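Anathi Sibiya meets me at the top of the stairs with two mugs of tea and an apology for the climb, and then we're talking about windows before I've even got my coat off. She had been sorting parts in a basement for three years when the room on Prernska came up, and she says she signed for it on the spot.

"I didn't even ask about the heating," she laughs. "I saw the street down there and thought, well, I could sort things here all day and be perfectly happy – and I have been!"

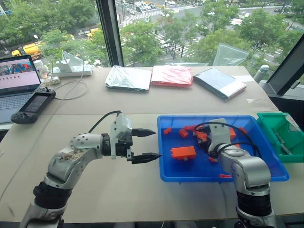 The white table by the window, with the blue tray and the green bin.

The tray is where everything begins, she tells me. She likes a shallow one, because you can see what you've got without digging, and she likes a color that the orange pieces stand out against.

"My mother sorted buttons the same way, on a dinner plate," she says. "You spread them out, you take the big one first, and then the little ones seem less of a bother."

In July she hopes to add a second table along the other wall. She has already measured for it, twice, and my tea has gone cold by the time she's finished showing me where it will go.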